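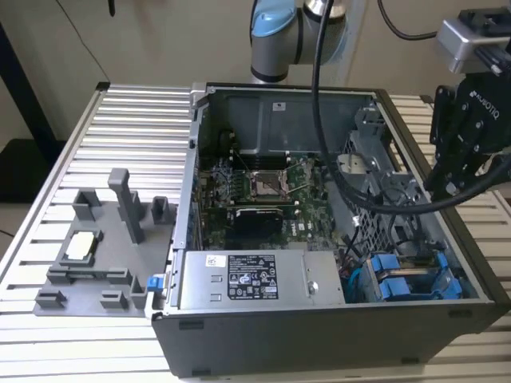
Section 4 - Gripper comparison, CPU station

Read section 3 first. If the arm isn't calibrated none of this will mean anything. Allow a full afternoon for one gripper, longer if you are swapping fingers as well.

What you are comparing: how each gripper copes with picking a processor out of the fixture tray, carrying it across to the socket, and setting it down square. Same arm, same case, same tray for every run. Only change the gripper and its fingers. If you change two things at once, bin the results and start over.

4.1 Before you start

1. Arm in reduced speed mode. Tick it on the pendant and check it stuck - it drops back to full after a controller restart.
2. E-stop tested. Press it, try to jog, release it. Every session.
3. Case on its side, side panel off, interior facing up, power supply towards you.
4. Fixture tray on the slats to the left of the case. Push it up to the stops and do the bolts finger tight, then a quarter turn. No more, the plate is printed and it will crack.
5. Mains lead out of the case. Obvious but check.
6. Wrist strap on if you are handling the board or the chip.

CAUTION: Do not use a good board for this. The Nesstead bench keeps scrap boards in the bottom drawer, marked with tape. Bent socket pins are not repairable here.

4.2 Fitting the gripper

1. Jog to SERVICE_1. Wrist should be at chest height and clear of the case.
2. Power off the tool connector in the menu before unplugging anything. Not after.
3. Undo the coupling screws, hold the gripper with your other hand, lift away.
4. Clean both faces with a dry cloth. Grit here shows up as a tilt at the fingertips.
5. Fit the new gripper, line up the dowel, tighten screws in a cross pattern.
6. Reconnect the cable. Power on. Run open/close three times with nothing in the fingers.
7. Load the matching tool file. For the Worel fingers it is the file ending in 55, for the stock fingers 387. Loading the wrong one wil put the tip in the wrong place and you may not notice until it touches the board.

Note: weight and centre of mass are in the tool file. If the arm drifts or throws a force fault as soon as you enable freedrive, you have the wrong file.

4.3 Cable slack

This gets skipped and it shouldn't.

1. Leave enough loop for the wrist to turn fully both ways.
2. Jog slowly from the tray to the far end of the drive bay and watch the loop the whole way.
3. It must not catch on the drive cage, the socket levers or the tray posts. The tall post is the usual one.
4. If it snags, re-clip higher up the arm and do the jog again.
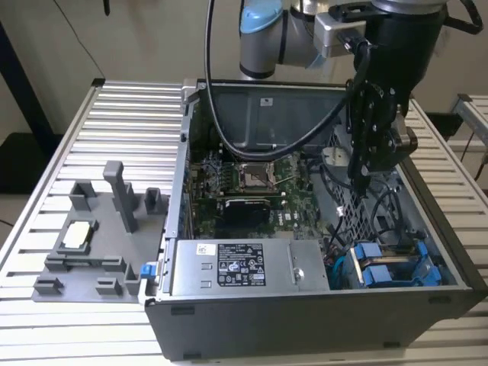
5. Once it clears, mark the clip position with a paint pen so the next person can find it.

Note: slack that is fine at reduced speed can swing at full speed. Repeat the jog after any speed change.

4.4 Teaching the points

Teach in this order. Do not copy points from another gripper, even if the lengths look the same on paper.

1. TRAY_ABOVE - straight over the chip nest, fingers open, clear of the tall post.
2. TRAY_PICK - lower until the fingertips are level with the sides of the chip. Not touching the plate.
3. CASE_ABOVE - high enough to clear the rim of the case with a chip held.
4. SOCKET_ABOVE - over the socket. Check from the front and from the side, a single view will fool you.
5. SOCKET_PLACE - last few mm by hand at the lowest jog step.
6. PARK - over the drive cage end, out of the way of the camera.

Socket frame and levers must be open before you teach 4 and 5. Wide fingers will foul the levers, narrow ones normaly go between. Write down which, it's one of the main things we want to know.

CAUTION: Keep your hands out of the case while the arm is enabled. Need to move a wire? Disable, move it, enable again.

4.5 Running the comparison

1. Chip in the nest, right way round.
2. Start the camera recording, then the program. Camera first or you lose the pick.
3. Run the pick and place. Stay by the e-stop.
4. Log the result: good, tilted, dropped, missed. One word. Comments go in the next column.
5. Take the chip out with the vacuum pen, look at it, put it back in the nest.
6. Repeat to 200 cycles per gripper. Stop early if you see any mark on the chip edge. 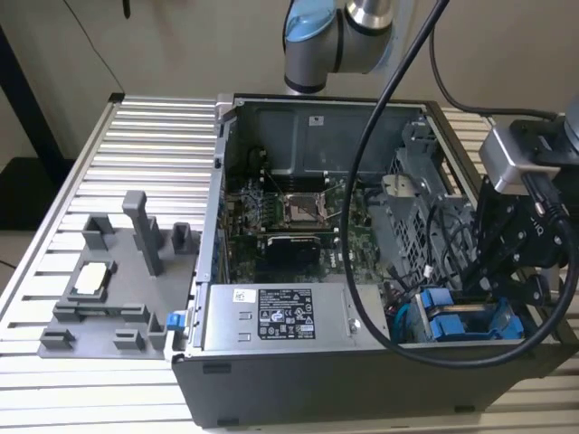 Fig. 4-3. CPU station with fixture tray on the left. Gripper at the right-hand side of the case.

4.6 Settings to hold constant

Wrist speed, approach height, light level, camera exposure. Write them at the top of the sheet before the first cycle. Grip force is the exception - start at the lowest setting that holds the chip and go up one step only if it slips. Controller timeout stays at 300 ms on both controllers. The old Cheung one resets it on every power cycle so look every time.

4.7 Common problems

Chip picks up tilted - fingertips not level. Check coupling faces for grit, then redo TRAY_PICK.

Gripper says closed but no chip - force too low, or the chip is sitting proud of the nest. Reseat it.

Arm stops over the rim with a protective stop - CASE_ABOVE too low, or the cable has caught. Look at the cable first.

Socket position off by the same amount every time - case has moved. Push back to the stops, reteach SOCKET_ABOVE and SOCKET_PLACE only.

Off by a different amount every time - something is loose. Coupling screws, tray bolts, fingers, in that order.

4.8 Finishing up

1. Arm to PARK, disable, tool power off.
2. Chip back in its antistatic box. Don't leave it in the nest overnight.
3. Save the log with the gripper name and your initials, copy to the Grellodport share.
4. Tell Yesenia Villca if any fingers are worn or a tool file needed changing. She keeps the master copies.

Section last changed 11/11/23. Vacuum cup version still to be written, see section 6 for the fittings.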